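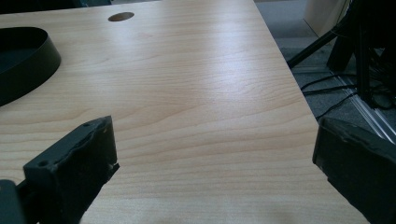
Drisetti, a company that develops hand-held grippers for teaching robots, opened its workshop to visitors on January 9, 2021, for the first public demonstration of its Handside project. The guests were teachers from technical schools, owners of small businesses and some families from the neighborhood. The demonstration took place at an ordinary desk with a wood-grain top, with a black gripper open over it and the two blocky fingers wide apart. The company chose this kind of desk on purpose, as the robots which learn from Handside will have to work in offices and homes.

During the visit, each guest could take the gripper in the hand and try a short task: pick up a small object, move it to another place on the desk and let it go. The camera on the tool records the movement, and the recording is later used to train a robot arm to do the same work. A total of 105 visitors came during the day, in small groups, and 33 of them made their own recordings.

"Many people expect that teaching a robot is done only with a keyboard," said Moushumi Wijesinghe, head of the Handside project. "We wanted them to feel it with their own fingers. After two or three tries, most of the guests became quiet and very concentrated, and this was for me the best moment of the day."

The staff also explained which recordings are useful and which are not. A movement that is too fast is difficult for the robot to learn, and so is a movement where the hand stops many times. Bảo Lại, who prepares the training data at Drisetti, showed the guests on a screen how he compares good and bad attempts - with their permission, he used also some of their own.

Before the open day, the Handside team had collected 1,050 recordings, all of them made by employees. The recordings of the visitors will be kept in a separate group, so that the team can study how people without experience hold the tool.

Iresha Sivakumar, a teacher at the Weerakoon technical school, came with a group of her students. "They asked more questions here in one hour than in my class in one week," she said. "One student wanted to know why the fingers are so thick, and she received a serious answer from the engineer. I am thankful for that."

Drisetti plans a second open day in February. It will have the same program and an additional talk about the Kunimow software, in which the recordings are sorted and checked. Entrance is free, but registration is necessary. Schools that wish to come with a group are asked to write to Iresha Begum, who is responsible for visits at Drisetti.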